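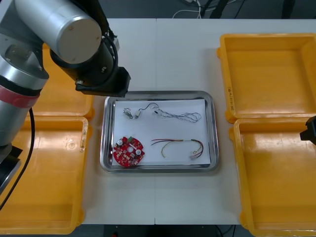 Parts tray with paper liner, shown with yellow bins

Gristik Parts Tray, Stainless Steel

The Gristik tray is a rectangular work tray for the sorting and inspection of small electrical components. It is supplied by Erkusstead to repair rooms, training workshops and school laboratories.

The polished rim may be wiped down between jobs. A sheet of plain white paper laid on the floor of the tray makes thin wires and small clips easier to find, and notes may be written on it beside each part. In the photograph the tray holds a small vibration motor, a round red circuit board and a multicolored wire harness with a white connector.

Paper liners are sold separately in packs of 300. Liners may also be cut from ordinary office paper.

Yellow plastic bins

The bins are intended to stand on either side of the tray, within easy reach. They may be marked by hand along the rim in black marker. Scuffing of the rim is normal with use and does not affect the warranty.

Ordering

Trays are sold singly or in cartons of 12. Bins are sold in cartons of 30 - mixed cartons of trays and bins are not available. The parts shown are not included.

Institutions wishing to place a standing order should write to Ildikó Barta, Institutional Sales. Questions about replacement bins and damaged deliveries are handled by Deok-su Yook in the Erkusstead service office. Please state the carton number printed on the delivery note.

Orders received before noon are prepared the same working day. Trays may be returned unused within 30 days of delivery.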